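Amerley Issahaku has been running the Restby kitchen kit for 3 months in the test kitchen at Arinton, where she looks after equipment reviews. The kit, made by Graruslow, is a pair of arms on a stand, a controller and a library of ready-made tasks. We spoke in February, at the end of her trial.

Setup took an afternoon. "Most of that was cable routing," she said. "The calibration itself is guided, and you can do it alone. I had to repeat it twice after we moved the stand."

The library lists 200 tasks. Issahaku tried the ones that deal with plates, bread, cloths and small packages. She rates the plate handling highest. "Plates are dull work and it does them well. I stopped watching after the first week."

Soft things were harder. Bread needs a light grip setting, which is buried two menus down, and the factory value is too firm for a sandwich loaf. Her colleague Araba Agbenyega wrote a preset for it, and they used that for the rest of the trial.

"Bread is a good test for any gripper," Issahaku said. "It gives, it tears, and no two slices sit the same way. 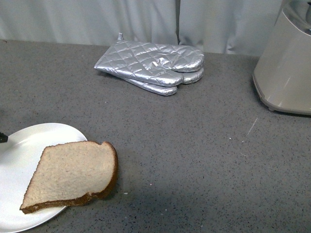 I also like to leave other things out on the counter – mitts, an appliance – so it has to work in a normal kitchen and not on a bare bench. Shiny fabric is worth trying if you are thinking of buying. Ask for that in the demo."

Support was quick by email and slow by phone. The spare finger pads come in packs of 2, and she would order extra at the start.

Would she keep it? "For a test kitchen, yes. For a café, I'd wait for the next software release. The Ankrah stand is cheaper but you write every task yourself, and we don't have the time for that." The kit goes back to Graruslow next week, and she has asked for a quote on a second trial with the longer arms.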